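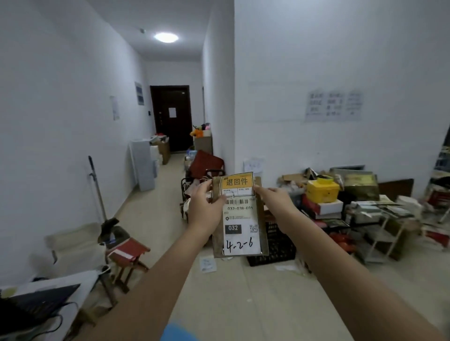
Returned-item mailer, printed code 032-038-E01, held for label read.

Search kits, datasets, docs

Filed under: Logistics / Returns Handling / Egocentric Data / Kits

Honix Returns Kit — README and data card

Version 1.2, updated 6/8/24
Maintainer: Trinton data team

Overview

Honix is a returns-handling kit for two-armed robots. It contains a label reader, a placement policy, and the set of human demonstrations the policy was trained on. The task is narrow: pick up a parcel marked 退回件 (returned item), present the label to the head camera, match it to the posted returns area, and set it down there. The kit is sold with or without the demonstrations. This card covers both, with most of the space given to the data.

Contents

- honix_reader: label detection, code parsing, banner classification
- honix_place: placement policy, weights and config
- demos/: 454 episodes, head-camera video with task text
- labels/: one JSON file per episode
- tools/: playback, split and export scripts

Hardware

The policy was tuned on the Madside two-arm base with parallel grippers. Other bases work if they can hold a flat parcel from two sides at chest height and keep the label facing the head camera. Single-arm setups can run the reader but not the policy.

The reader needs a color camera and runs on CPU. The policy needs a GPU. Start the reader first; the policy waits for its topic and exits after 17 seconds without a message.

Label format

Parcel labels carry a banner, a barcode, a printed code, a short number in a black box and a QR code. Printed codes have three fields split by hyphens, as in 032-038-F01. The parser keeps all three as strings. Do not cast them to integers — leading zeros are significant, and the last field starts with a letter. The number in the black box may be printed with or without its leading zero (032 or 32). The parser pads it.

Handwritten marks such as 4-2-6 are stored in the field hand_mark. The mark is transcribed by a human annotator and is never used for routing. The reader skips it.

A thumb over part of the label is common in the demonstrations. The reader falls back from barcode to QR to printed text, in that order, and writes the source it used to read_from. Episodes with no usable source are kept and carry read_from: none.

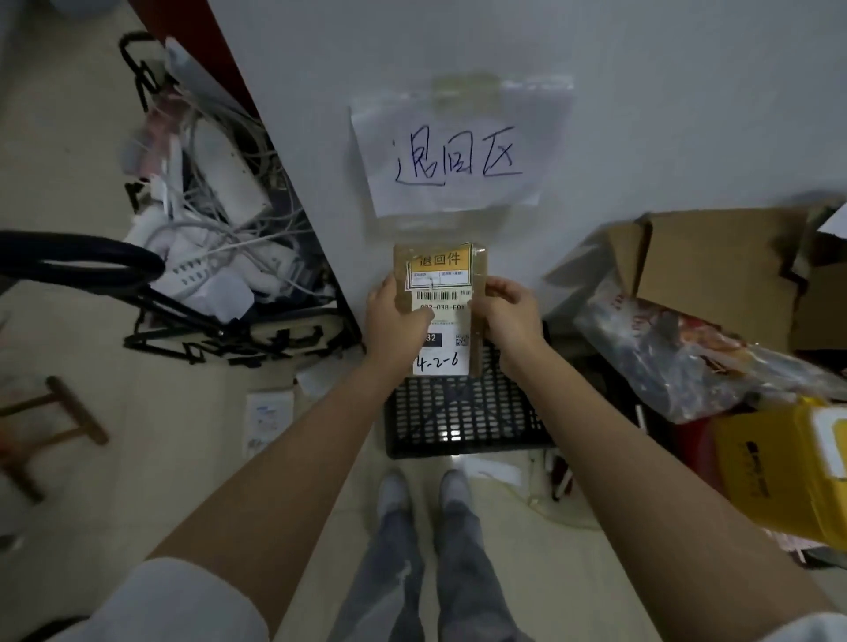 Placement targets are found by sign text. In the demonstrations the returns area is marked 退回区, handwritten on paper, so the detector was trained on uneven marker strokes as well as print. Glare from a plastic sleeve lowers confidence. The default threshold is 0.6; drop it to 0.5 for sleeved signs and check the log for false hits on other posted sheets.

Collection

Demonstrations were recorded in lived-in indoor spaces. Hallways are narrow and goods are stacked along the walls. Lighting was left as found. Operators were told to show the label before placing and to work at their normal pace. The Thongdee subset, added in November, uses the same instructions with a different parcel mix.

Annotation

Each episode is cut into four segments: grasp, present, locate, place. Segment edges were marked by one annotator and checked by a second. The label files hold 923 corrected edges, flagged with edited: true. Uncorrected edges have no flag.

Known issues

- Soft mailers bend under a two-sided grip. The policy grips too low on these and the label folds.
- The reader sometimes takes a yellow-orange banner for background when the ceiling light is in view. Fixed exposure helps.
- Open crates with grid sides confuse the depth estimate at the rim. Set rim_offset by hand.
- Playback stutters on exports above 1,000 frames. Use the --chunk flag.

License

Research and internal evaluation only for demos/. The reader and policy are covered by the Honix kit agreement. Redistribution of single frames is allowed with this card attached.

Changes

1.2 — black-box number padding, sleeved-sign note, Thongdee subset merged into main split
1.1 — read_from field added
1.0 — first release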